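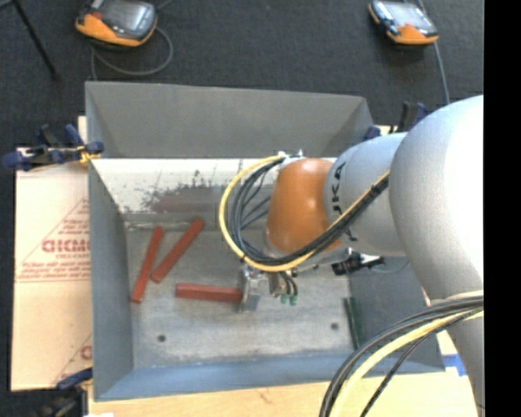 Sollivia cuts cable changeover on its bin-picking cell

2021-11-06 - Sollivia has changed the way it routes and checks the cables on the bin-picking cell at its Nanmont workshop, after a worn sensor lead stopped the cell twice in January.

The cell uses a KUKA arm to lift rectangular bars out of an open metal bin and pass them on to the next station. The bars are never stacked neatly. They lie at whatever angle they landed, often against each other and close to the bin wall, so the wrist has to turn a good deal to get the gripper fingers around the end of a bar. Each of those turns pulls on the cables that run along the forearm.

Delia Leiva, who looks after the cell, said the old routing kept the bundle tight against the arm. It looked tidy, but the lead to the gripper was bent hard at the same point on every deep reach. The cables now leave the wrist in a wide loop and come back across the forearm, where the bundle is tied.

"You want enough slack for the worst pick, and then you want to stop," Leiva said. "Too much and the loop catches the side of the bin."

Setting the loop took most of a shift. Leiva moved the arm by hand control to the corners of the bin and the four steepest wrist angles in the program, and watched the cables at each one. The tie on the forearm was moved twice before she was satisfied. She then ran 44 picks at low speed, and the cell went back to normal speed the same evening.

The bin is clamped down at the corners. Leiva checks the clamps before each run, as a bin that has crept sideways puts the near-wall picks off. Scuffs on the bin floor are left alone. Chips and dents along the walls are noted, and the bin is swapped if an edge starts to turn inward.

The gripper has its own list. The fingers are wiped down and checked for play, the fittings are checked by hand, and the tubes are looked over for rubbing. If a finger has been changed, the arm is sent to a reference bar and the grip position is taught again. Leiva keeps the old position saved under the date it was replaced.

Replacement cables come from Makris, which supplies them cut to length with the connectors fitted. A full cable change used to take roughly 8 hours, mainly in removing ties and refitting covers. The last one was finished before lunch.

The cell had logged 2254 picks on the new routing when the cables were last inspected. Leiva found light polishing on one outer jacket and no cracks. She has left that cable in place and marked it for another look.

A second cell at the company's Takow site will get the same routing once its current job is done. It has a deeper bin - the loop there will have to be set from scratch.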